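The Bench at Stojanovska

Gemechu Ambaye spent six years learning to measure how enzymes let go. A former student sets down what the work involved.

Third in a series on teachers of biochemistry

13/01/2021

Mirsad Yordanov keeps his first lab notebook from the Stojanovska Institute in a drawer at Tornby, where he now runs a kinetics group. The first 49 pages record failed experiments. Each is signed at the bottom by Gemechu Ambaye, with the initials and the time of day, and no comment.

"He did not write remarks in other people's notebooks," Yordanov said. "If he had a question he came over and asked it. The signature meant he had read the page."

Ambaye came to Stojanovska from Beneck, where he had trained as a physical chemist. His subject was product release, the last step in an enzyme's cycle. Most groups in the field measured how fast an enzyme bound its starting material and how fast it carried out the reaction. Release was often treated as fast and left out of the model. Ambaye thought that for one family of bacterial ligases it was the slow step, and that published rates for the family described release under another name.

Testing this required a rapid-mixing instrument with a short dead time and protein of high purity. The institute had the first. The second took Yordanov most of his first two years. The ligase lost activity on ion exchange columns, and the loss varied from one preparation to the next. Ambaye asked him to stop collecting kinetic data until the variation was explained. It was traced to a metal ion stripped from the protein at low salt. 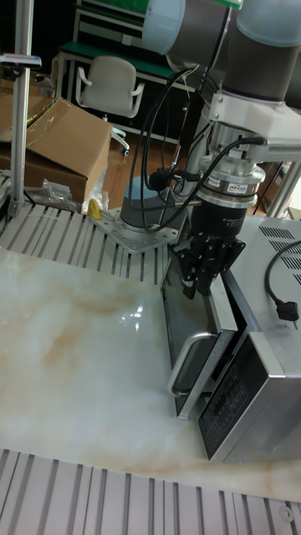

The release measurements began the following December. Each preparation yielded enough protein for 12 traces, and Ambaye required that all 12 be kept, including those with mixing artifacts. By the end of the project the group had 761 traces on file. Rejected traces were stored with the others and marked with the grounds for rejection, so that a reader could repeat the analysis with a different cutoff.

The results supported the original idea for four of the five ligases studied. In the fifth, release was fast and the chemical step was slow. Ambaye put the exception in the first paragraph of the paper. Two reviewers asked for it to be moved to the supplement. He declined, and the paper went to a second journal, where it was accepted with the paragraph intact.

His teaching followed the same lines. Students derived each rate equation by hand before fitting it in software. Group meetings opened with the raw data on the screen, and fitted curves were added afterward. A new student was given a buffer to make, at 100 millimolar, and then asked to show that it was 100 millimolar. Yordanov's was 94. He had weighed the hydrate and used the formula weight of the dry salt.

"I still give that exercise," he said. "I use the same salt."

Ambaye left Stojanovska for Skakdale, a smaller institute with no graduate program, and worked there with one technician until he retired. He published little in that period. Much of his time went into a set of protein standards that other laboratories could request for checking their instruments. The standards are still sent out, in sealed tubes, with a printed sheet listing the expected rates and the temperature at which each was measured.

Yordanov's group requests a set each year. The sheet is taped inside the door of the instrument room at Tornby, next to the log of lamp hours.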